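Sunday Swap Is Back at Stovine Hall

The household swap returns this December, and we can't wait! Bring what you've stopped using, take home what you'll love.
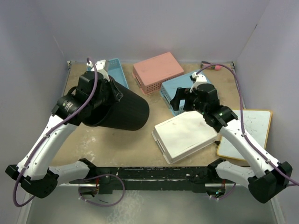 What to bring

Baskets, bins, canisters, mixing bowls, that second colander... if it's clean and whole, we want it. Last time the Leiva Street tables had 100 jars on them and every one found a home (the big ones went first, so come early).

How it works

Doors open at 2. Pick up a paper ticket for each item you drop off and spend them however you like. Leftovers go to the Noruvton thrift shop on Monday. Parking is behind the Uleck bakery, and yes, they'll have cinnamon rolls!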